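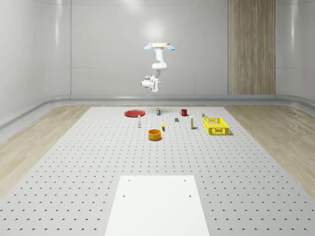 Wandside Editorial pairs nonfiction authors with co-writers and ghostwriters. This page covers the questions that come up before a contract is signed. Page layout matters to us early, and we ask authors to think of a chapter plan as a grid, like the evenly spaced rows of holes in the gray work surface, with each topic given a fixed position before any prose is written.

What is the difference between a co-author and a ghostwriter?
A co-author is named on the cover or title page. A ghostwriter is not, unless the contract allows a line in the acknowledgments.

Who owns the copyright?
The contract decides. Under our standard terms, a ghostwriter assigns all rights on final payment. Co-authors hold the copyright jointly.

How long is a proposal?
Most run to 27 pages, including one sample chapter. The author biography should not exceed 200 words.

What goes in the biography?
Degrees, earlier books and current post. Write it in the third person. A shorter version of 500 characters, including spaces, is needed for retailer listings.

How many interviews will I give?
The standard package includes 4 recorded interviews. Further sessions are billed separately. Transcripts are stored in Trivau and remain available to both parties until publication.

Can I choose my co-writer?
Yes. Odette Gilbert handles matching for psychology and education titles. Anitha Arumugam handles science and medicine. Each author receives sample pages from more than one writer.

Who checks the references?
The author is responsible for accuracy. Doina Hodžić edits the notes for format and flags sources that cannot be located.

When is the next intake?
Proposals for the next list close in June. Late proposals are held for the following list.

Page last revised March 18, 2026.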